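Household Helpers: Looking After the Two-Armed Machine in the Spare Room

By Latifa Ashour

I've been promising this page since July, when so many of you wrote in about the vacuum cleaner one and then asked, in the same breath, whether I had anything for the bigger machines. Well, I do! We have had a Nistel with two arms in the house long enough for me to make most of the mistakes, and my neighbor Shota Tsuji, who used to service them for Susholm, has been kind enough to talk me out of the worst ones. These are the habits that stuck. Most of them take less time than cleaning an oven, and none of them needs a fancy tool.

I try things out in the simulator before I let the real arms near anything we'd be sad to lose, so my two pictures come from there. 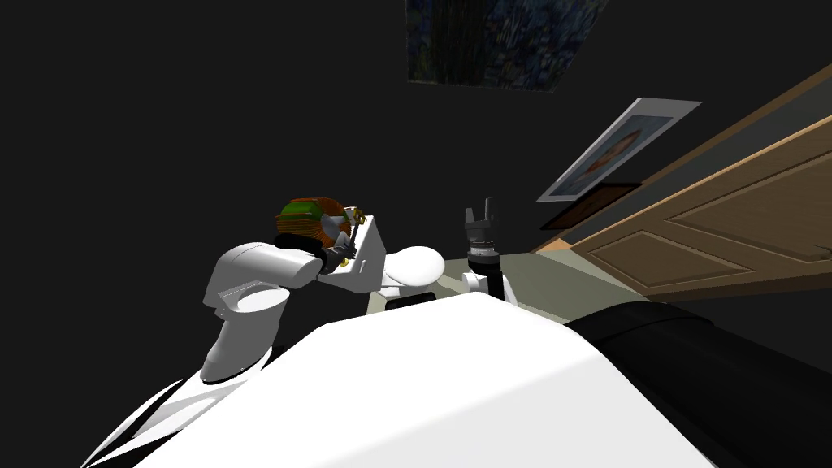 Reading time: 4 min

Start with the grippers, as that's where the trouble starts. Everything a gripper touches leaves a little something behind (flour, hand cream, the fuzz off a blanket), and it all collects on the inside faces of the fingers, where you can't see it when they're closed. Open both hands all the way from the menu, put the machine in its rest mode, and only then go in with a cloth. I use an old cotton pillowcase torn into squares, just damp, with one drop of dish soap for the whole lot. Wipe from the palm outward to the tips. Then go over it again with a dry square and let the fingers stand open for 10 minutes before you ask them to hold anything.

Please don't use furniture polish. I did, once, because it was in my other hand, and for the next few days every jar in the pantry slid down like a fireman on a pole.

The white shells are easier. Warm water and a soft cloth will do for most marks, and for scuffs from door frames I like a melamine sponge with hardly any pressure. Keep water well away from the joints. Where a wrist turns there's a narrow gap, and a dry makeup brush is just the thing for getting crumbs out of it. I bought mine at the drugstore and wrote ROBOT on the handle so it wouldn't wander back to the bathroom.

Once a season I check the wrist screws. Ours take the small hex key that came in the Okabe kit, and the rule Shota gave me is snug and then stop. If you find yourself leaning on the key, you've gone past it. A screw that keeps working loose from one check to the next wants a new washer, so don't just keep tightening it and hoping. Put a dab of nail varnish across the screw head and the metal next to it, and you'll see at a glance next time whether it has moved.

Now, grip force, which is the setting people ask me about most. Ours came turned up much too high. The way I bring it down is with an empty cardboard tissue box: have the hand pick it up, lift it, and hold it for 30 seconds. If the sides buckle, go down a step. If it slips, go up one. When you find the lowest step that holds, write it on a bit of tape inside the cupboard door, because an update will wipe it sooner or later and you will not remember. I speak from experience!
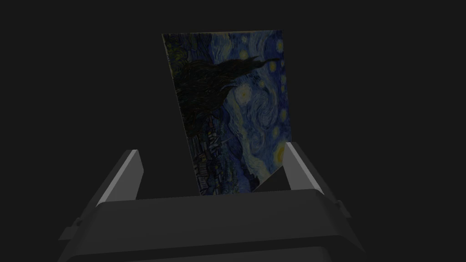

Flat things need their own setting, and I wish I'd made one sooner. A tray, a picture or a big cutting board has very little for the fingers to press on compared with its size, and the wider it is above the hand, the more it wants to swing when the arm turns. I practice with a Starry Night panel in the simulator, standing up between the two fingers with its lower edge down near the palm and the painting lying on its side, cypress and all. Deep in the hand like that is how I like to begin with flat things. Slow the arm to its gentlest speed, keep the turns wide, and save the whole business under a name you'll recognize. Mine is called "trays, slow."

Round things I leave on the ordinary setting, though I do check that the fingers are clean first.

A few odds and ends that didn't fit anywhere else:

Run the homing routine after you've moved the machine, even if you only shifted it to mop.

Ukik wipes are fine on the shells but leave a film on finger pads.

Keep curtains tied back on the side where the arm swings.

If a joint clicks, jot down which one and at what time of day. Ours clicked only at 11 in the morning, when the sun came round onto that shoulder, and moving it out of the window fixed it.

Replacement finger pads come in pairs. Change both together and do the tissue box again afterward.

Next month is the bread machine paddle that won't come out, which I've had more letters about than anything. If you have a trick for it, send it along and I'll try it on mine.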